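Right, thread on moving your two-step login codes to a new phone. Did it last night, took all evening, sharing so you don't do what I did

1/
Backgound. Old phone going in for a battery at Taşdemir, new one bought same day. Photos moved over fine. Messages fine. Opened Nurari for my login codes and – empty. Just a plus sign and "add your first account"

2/
The app doesn't come across with the rest of your stuff. Comes over as an app, icon and all, nothing in it. The codes live on the old phone unless you've turned on backup, and backup is off when you install it. Went looking for the switch. Settings, Advanced, then a bit at the bottom called Vault. Who looks in there

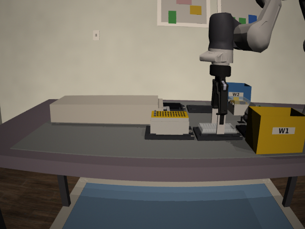

Replying to you: same happened to me in October, only got back in by ringing my bank twice. Did you still have the old phone at least?

3/
Yes thank god, hadn't handed it over yet. If you take one thing from this thread – do NOT wipe or hand in the old phone until you've logged in to something from the new one. Not opened the app. Logged in to something

4/
How to move them if you've got both phones. Old phone: Settings, Advanced, Vault, Export. It makes one big square code. New phone: plus sign, Import, point the camera at it. Mine failed the first go, turned the brightness right up and then it took

5/
Bit I got wrong. Export only takes the ones on the first page of the list!! You have to scroll down and tick the rest. I didn't, so my email came over and my Plarell login didn't. All my work files are on Plarell. Lovely

6/
Plarell asks for the six digit code AND won't send a text instead if you've ever used an app. Fair enough, texts are the weak one. But their help page tells you to go to Security, and to get to Security you need the code

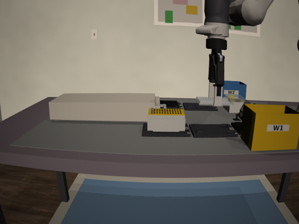 Plarell Help: Sorry to hear this. If you saved your recovery codes when you set up two-step login, any one of them will get you in, and each works once only.

7/
Recovery codes. Those long strings you got shown once and clicked past. I had saved mine. In a note. On Plarell

8/
So back to the old phone, ticked the rest, exported again, done. Would of been stuck without it. Their form for people who've lost everything says allow up to two weeks

9/
What I've done since, in no order

– printed the recovery codes. Paper. In the drawer with the passports
– turned on backup in the Vault bit, with a long password I don't use for anything else
– added a second device. Old tablet, stays at home, same codes on it

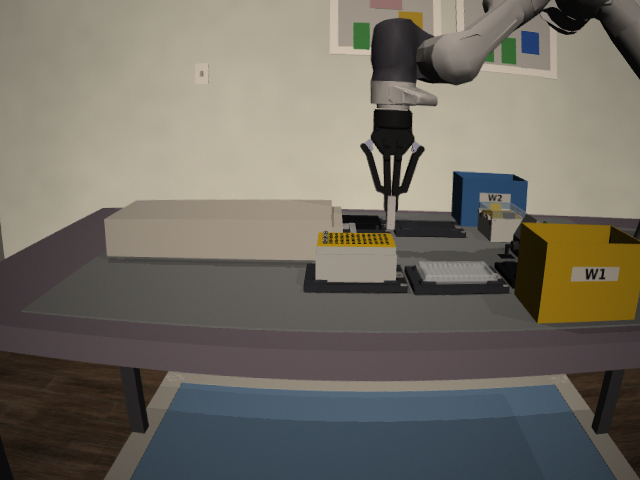 10/ Do you even need the app

People asking if texts are ok. Better than nothing, yes. But if someone talks your phone company into moving your number they get your texts too. The app doesn't care about your number

11/
And no, a paid one isn't needed for this. Someone in my mentions is very keen on Semutier, never used it, can't say. Check it does backup and check you can get your codes OUT again before you put them all in

12/
Also had a clear out while I was at it. Over 600 saved logins in my browser, half of them shops I bought one thing from. Deleting as I go. Anything with a card on it gets two-step or gets closed
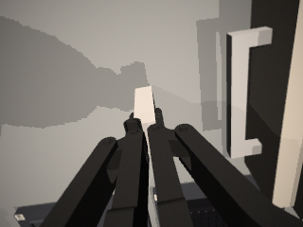

Gripper and small pale block, simulated view

13/
Few replies saying their export button is greyed out. Mine was as well till I set a screen lock on the phone. Set the lock, close the app properly, open it agian

14/
Last one, somebody asked do you turn two-step off on the account first, then switch phones, then back on. You can. Works fine for one or two accounts. Any more and you'll forget one and leave it off, so I'd export

Old phone goes in to Taşdemir tomorrow. Logged in to everything twice. Muting this now, going to bed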